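Imprimir
Enviar por correo electrónico

Visita al taller de serigrafía Prurnero

Prurnero abre el taller al público una vez al año, en August según el cartel de la puerta, que sigue en inglés desde que imprimían para festivales de fuera. Nosotros lo llamamos la jornada de agosto. Este año entramos en el segundo grupo de la mañana, a las 9, con otras 22 personas, casi todas del barrio y unas cuantas de la escuela de artes gráficas.

El taller está en la calle Reinholz, detrás del antiguo almacén de cereales. Se llega bien en autobús. En coche es más complicado, porque el aparcamiento de la fábrica queda reservado para las furgonetas de reparto y hay que dejarlo junto al canal.

La visita la llevó Bit-na Kwak, encargada de preparación de pantallas. Empezó por el cuarto de emulsionado, que tiene luz amarilla y donde hay que entrar por turnos. Explicó cómo se limpia la malla, cómo se extiende la emulsión por las dos caras y cuánto influye la humedad en el secado. En verano trabajan con un deshumidificador encendido toda la noche. Cuando se les olvida, pierden la mañana entera repitiendo pantallas.

De ahí se pasa a la insoladora. El fotolito se coloca sobre el cristal, se hace el vacío y se expone. El tiempo cambia según el hilo de la malla y el grosor de la capa, y en la pared hay una tabla escrita a mano con los valores que usan. Un alumno de la escuela preguntó por la exposición directa sin película. Kwak contestó que la han probado y que para tiradas cortas les sale cara.

La tercera sala es la de muestras, donde se comparan colores y se revisan las pruebas antes de enviarlas al cliente. El problema habitual con la ropa oscura es la opacidad: un naranja impreso directamente sobre negro se apaga, así que primero va una base blanca, se presecan las prendas y luego se aplica el color. Si la base queda gruesa, el estampado se nota rígido al tacto y acaba agrietándose. Si queda fina, se ve el fondo.
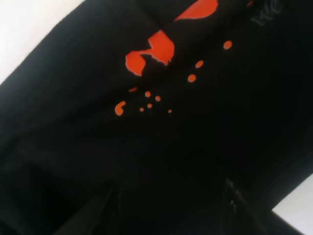

Tejido negro con estampado de salpicaduras en naranja rojizo.

También hablaron de los diseños irregulares. Las manchas y los trazos sueltos disimulan bastante bien un registro algo desviado, mientras que una letra pequeña a dos colores delata cualquier error. Por eso a los aprendices les dan primero trabajos del primer tipo. La colección Jota, una línea propia que venden en la tienda de la entrada, salió en parte de esas pruebas de aprendizaje.

La nave principal es la parte más ruidosa. Hay 2 pulpos, uno manual y otro automático, y un horno de túnel al fondo. El automático estaba parado por un cambio de trabajo y lo pusieron en marcha unos minutos para que lo viéramos girar. Preferimos el manual. La operaria cargaba la camiseta, bajaba la pantalla, pasaba la racleta y volvía a subirla sin mirar apenas las manos. Nos dejaron probar a 3 del grupo. A mí me salió una franja sin tinta en el borde izquierdo por no mantener la presión hasta el final, y me llevé la camiseta igualmente.

Sobre las tintas hubo un debate más largo. El taller usa plastisol para los encargos grandes y base agua para la línea propia. La base agua deja un tacto mejor, pero se seca en la malla si uno se entretiene, y obliga a ir rápido y a humedecer la pantalla a menudo. Una señora quiso saber qué se hace con los restos. La tinta sobrante vuelve al bote cuando está limpia — la que lleva pelusa se aparta — y el agua de lavado pasa por un decantador antes de salir.

El último tramo fue la revisión y el empaquetado. Cada prenda se mira por delante y por detrás, se recortan los hilos y se dobla. Para revisar negro prefieren una superficie clara y mate: sobre una mesa oscura cuesta distinguir las pelusas y los bordes de la prenda, y el brillo cansa la vista a media jornada.

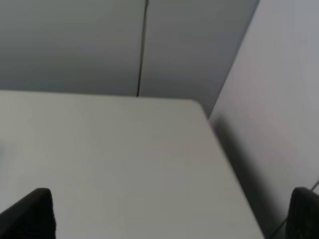 Tablero gris claro de esquina redondeada.

El pedido que estaban cerrando esa mañana era para Gunport, un club de remo que renueva camisetas cada temporada. Las cajas iban etiquetadas por talla y la mayoría eran de talla mediana. Kwak comentó que las devoluciones casi siempre vienen por tallas mal pedidas y muy pocas por fallos de impresión.

La visita terminó en la tienda pasado el mediodía. Había bolsas y camisetas de segunda a buen precio, con el defecto señalado con un punto de cinta. Se puede pagar con tarjeta. Quien quiera volver con más calma tiene los talleres de iniciación, que duran una tarde y se reservan en el mostrador. Conviene llevar ropa vieja y calzado cerrado, y recogerse el pelo para estar cerca del pulpo.

Imprimir
Enviar por correo electrónico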